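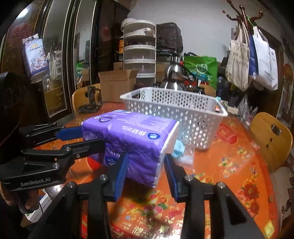 La table ronde et sa nappe à fleurs, avec un paquet de mouchoirs Vinda.

Bonjour Iqra,

Je vous avais promis un point d'étape pour octobre, le voici, et un peu plus long que prévu parce que les choses ont bougé (dans le bon sens, pour l'essentiel !). Pour rappel, la subvention de la fondation Hutura finance la première année de notre atelier de conversation et d'écriture en français, à Urport, avec des adultes qui travaillent et qui n'ont souvent que le début de soirée à nous donner.

Commençons par les inscrits : nous sommes 21. J'avais écrit 15 dans le dossier, en me disant que c'était déjà ambitieux, et puis le bouche-à-oreille a fait son affaire, surtout du côté de l'entrepôt Mirani, où une équipe entière s'est passé l'adresse. Du coup j'ai coupé le groupe en deux, les grands débutants à 18 h, les autres à 19 h 30. Ça me fait des soirées un peu longues, mais le mélange ne marchait pas du tout : les uns n'osaient plus ouvrir la bouche et les autres finissaient leurs phrases à leur place.

Côté contenu, nous avons bouclé sept modules sur ceux qui étaient prévus. Le courrier administratif, le téléphone, le rendez-vous médical, l'école des enfants, la banque, les transports et la recherche de logement. Celui sur le téléphone a été de loin le plus demandé. On s'appelle d'une pièce à l'autre, sans se voir, et il faut se débrouiller pour déplacer un rendez-vous ou contester une facture. Les premiers soirs il y avait des silences terribles au bout du fil, et la semaine dernière une participante a tenu tête à Zarmeena pendant dix bonnes minutes au sujet d'une livraison perdue. Elle n'a rien lâché, j'étais ravie !

Zarmeena Khattak, justement, a rejoint l'atelier à la rentrée et elle a repris toute la partie écriture. Elle fait tenir à chacun un petit cahier, une demi-page par séance, sujet libre. Je n'y croyais qu'à moitié, je l'avoue, les exercices libres m'ont toujours paru plus agréables pour le formateur que pour les élèves. Eh bien les cahiers se remplissent. On y trouve des recettes, des plaintes sur le bus, une longue histoire de mariage en plusieurs épisodes dont tout le groupe attend la suite. Les fautes sont toujours là, évidemment, mais les phrases s'allongent et on voit arriver des « pourtant » et des « alors que ».

Pour l'argent : à ce jour nous avons dépensé 3555 euros. Le gros morceau, ce sont les heures de Zarmeena, ensuite la location de la salle, puis les manuels. J'avais commandé la méthode Ostetti pour tout le monde et je le regrette un peu. Les dialogues sonnent vieillot et le niveau grimpe trop vite après la troisième leçon. Nous gardons les fiches de grammaire, qui sont bien faites, et pour le reste nous fabriquons nos propres supports. Les factures sont dans le dossier partagé, il manque encore celle des photocopies, que je relance.

Ce qui va moins bien, maintenant. Nous avons eu deux abandons, l'un pour un déménagement, l'autre à cause d'horaires de travail changés du jour au lendemain. Les deux places ont été reprises presque aussitôt, mais ça m'embête pour la seconde personne, qui progressait vite. J'ai essayé de lui proposer un créneau le matin, sans succès pour l'instant. L'autre souci, c'est la garde des enfants. Plusieurs mères manquent une séance sur trois pour cette raison et je n'ai pas de solution dans le budget actuel. J'aimerais qu'on en parle toutes les deux avant le prochain versement.

D'ici la fin de l'année, il nous reste les modules sur le travail (contrat, fiche de paie, entretien), et je voudrais organiser un petit bilan oral, quelques minutes avec chacun, en reprenant les mêmes questions qu'à l'inscription. On aura ainsi quelque chose de comparable à vous montrer. Zarmeena prépare la grille, je vous l'envoie dès qu'elle est relue.

Dites-moi aussi si le format de ce rapport vous convient ou s'il vous faut le tableau de la dernière fois, je peux le remplir sans problème.

Bien à vous, et merci encore pour votre patience avec mes factures !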